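3.2 Materials and the home craft sessions

Paper was the main material in all of the sessions. We used plain kraft sheet, a coloured card in six autumn shades and a thin tissue that most participants disliked after the first go. Glue was PVA in small pots. A few asked for hot glue and were told no, which cost us some goodwill, see 3.4.

Each household got the Ornamo kit by post. Kit held the paper, blunt scissors, a bone folder, thread, a length of dowel and a printed booklet. Booklet came in two versions. Version A gave steps with a drawing for each. Version B gave the same drawings with no words, only arrows for fold direction. Nothing else differed – same paper, same order of projects, same finished pieces on the cover.

Projects were a folded leaf garland, a paper wreath and a hanging mobile. The wreath took longest in every household. Start times were left to participants, though most picked the evening, after 7, when the kids were down or the dishes done. This matters for colour work and we come back to it below.

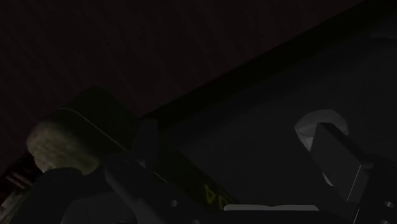 Figure 4. Simulated view in very dim light, gripper entering from the bottom edge.

Colour matching was scored by asking each maker to sort their card before starting and again at the end. In the early pilot we scored from finished pieces only, but makers changed their minds partway and the score meant very little. Sorting is quicker and people seemed to enjoy it. Low light is the obvious trouble. In Figure 4 the dark green item at the left still separates from the reddish-brown surface, but not by much, and the pale grey one at the right is far easier to pick out. Our makers said much the same about the forest and chestnut card after dark. They mixed the two up more than any other pair, and several only noticed next morning when the garland was already strung. We did not ask anyone to change their lamps.

Folding accuracy was measured on the leaf garland alone, since the wreath allows too much freedom in how the layers sit. Nollberg's edge gauge was used for the first batch, then dropped. Fiddly, and it dented the card. After that we used a steel rule and took the gap at the widest point of each leaf. Nearly 1,000 leaves were measured this way. Leaves with torn centres were left out, as were any that had been refolded along a second line, becuase the old crease pulls the new one off true.

3.3 Booklet versions compared

Makers with the wordless booklet finished the garland sooner but asked for more help on the wreath, mostly at step 9 where the inner ring is turned over. The drawing there is poor. We knew that going in and should have fixed it. Makers with the worded booklet read ahead, some a lot, and a fair few skipped the folder entirely and used a fingernail. Edges were softer as a result. Not always worse to look at.

The Pretorius scale was used for enjoyment, filled in after each project. Scores for the mobile were high in both groups. Balance was the part people talked about most in the comments – moving the thread along a bit, letting go, moving it back. Several made a second mobile from scraps without being asked. These were photographed by the makers but not scored.

Comments were coded using the Irka list with two codes added, one for mess and one for storage. Storage came up far more than we expected. Where do you keep a paper wreath for eleven months. Future kits will include a flat box, and the tissue will be droped.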